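Modholm Orchard Notes

Transcribed notes on old apple varieties, kept as plain CSV with a short text file for each variety.

What it covers

The notes began as index cards written by Urmas Sepp, who looked after the trees at Modholm and wrote up each variety as it came into fruit. Marina Vlachopoulos typed the cards. Efthymia Lazaridis checked the typing against the originals and merged duplicate names.

There are 200 records in this release. Each one is a single variety in a single season, so a variety can appear more than once.
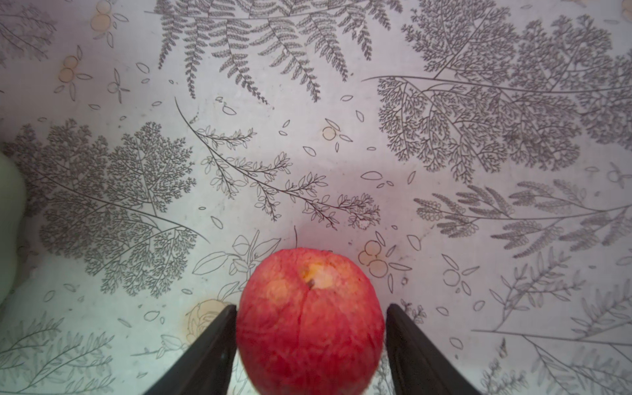
Fields

variety: name as written on the card
other_names: separated by semicolons
picked: month only
keeps: storage time in weeks, blank if not recorded
use: eating, cooking, cider or mixed
taste: free text, spelling left as found
row: row number in the orchard, 3 to 7

Row 6 was replanted partway through the notes. Records from before that carry the old row plan, and the file rows_old.csv has the key. Do not join the two plans on row number alone.

Known problems

The keeps field is uneven. Urmas stored fruit in a shed in some years and in a cellar in others, and the cards do not always say which. Treat the values as a guide and don't compare them across years.

A few cards give June as the picking month for late varieties. We think he meant the month of thinning. These are left unchanged and marked with a q in the notes column. 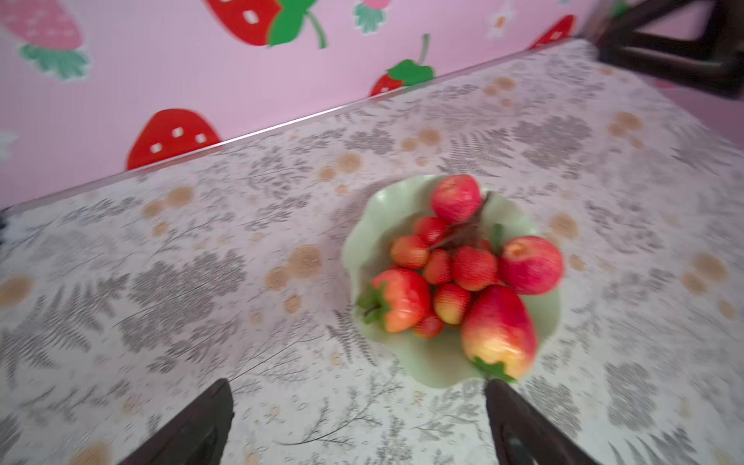 The taste field is one man's opinion. "Sharp" seems to cover anything he would not eat raw. Adelmo Gatti made a short list of the words used, with his best reading of each, in taste_words.txt.

Two names, Flasa and Gulard, could not be matched to any published list. They may be local names for something better known. If you have grown either one, please write in.

Files

records.csv
rows_old.csv
taste_words.txt
cards/ (one text file per variety)

All files are UTF-8. Blank means not recorded, and zero means zero.

Use

Free to copy and reuse with credit to the Modholm Orchard Notes. Corrections go to Lauri Karppinen, who keeps the change log. Please give the variety name and the row when you write.

Last updated September 23, 2022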